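**June 23, 2023. Planning for the second picking cell**

Maricel asked me to write down what we need to buy before the end of September, so that the request is not again a list on the whiteboard. I write it here first and will copy the clean part to the purchase form on Monday. Please correct me where I am wrong, also my English.

What we have at this moment: one KUKA arm with its controller, the gripper, the grey bin, and the small things that we put in the bin. The arm itself is not in question. Everything below concerns what is around the arm.

**Bin**

We need new ones. The present bin has been scratched by the fingers for a long time and the bottom part of the far wall is now bright and peeled. For grasping this is no problem, but for the depth measurement I do not like it, I get false points along this band every time when the lamp is on. Kiltent offers a matt bin of the same outer size. I propose to order 2, one for use and one to keep clean for comparison. Mark Anthony prefers to paint the old one. We did not agree yet. My opinion is that paint will come off in a few weeks and then we have both problems together.

**Fixing of the bin**

We hold the bin by clamps at the corners. It works, but after each change of the bin I must calibrate again, and this takes the most of a morning. A fixed plate with pins would be better. I asked Abella for a price of a simple plate, drilled after our drawing. They answered 204 euros per piece, with delivery not included. For two cells it means 2 plates. Retano was also asked and has not answered until today.

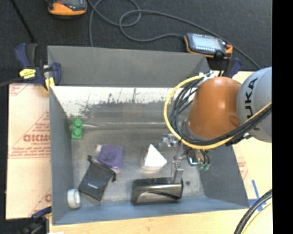
**Cables and hoses**

This is the item which I underestimated in the last budget. The bundle of cables along the wrist makes a large loop, and when the arm goes deep in a corner I am always watching the loop instead of the gripper. I want a proper cable guide with a swivel holder. Trikov has one in the catalogue which seems to fit, but the drawing does not show the diameter of the clamp ring for our wrist. To do: measure the wrist with the large calliper and send the value to them. I don't order before this is clear, last year we bought a holder by eye and it is still in the drawer.

Spare connectors should go in the same order. If one breaks now, we stop for all the time of delivery.

**Gripper fingers**

The fingers are slender and this is good for flat things near the wall. For the glossy objects they slip too easily. Soft finger tips cost 108 euros for one set at Kiltent. I would take one set first and test it with the shiny and the round objects before we decide for the second cell. Maricel says the tips will be worn quickly by the bin floor. It is possible. Then we need to count them as a consumable and put them in another line of the budget, I do not know which one.

**Objects**

No money needed in my opinion. We have enough variety from the drawers: the green toy block, the black drawstring pouch, the white roll, and so on. I would only ask for some transparent things, which we avoided until now. Everybody can bring packaging from home.

**What I leave out**

- A second controller. It depends on the decision about the second arm and that is not our budget.
- New table. The wooden one vibrates little at the speed we use.
- Better lamps. I want to see first how the matt bin behaves.

**Open points**

- Mark Anthony: paint or new bin, please say until Wednesday.
- Maricel: which budget line for the finger tips?
- Me: measure the wrist, write to Trikov, call Retano once more.
- Ask Abella if the price is the same when the holes are made with thread.

Later in the afternoon: Abella called back, the thread is included when we send the drawing with the tolerances marked. I have to draw it new, the old file has only the outer size.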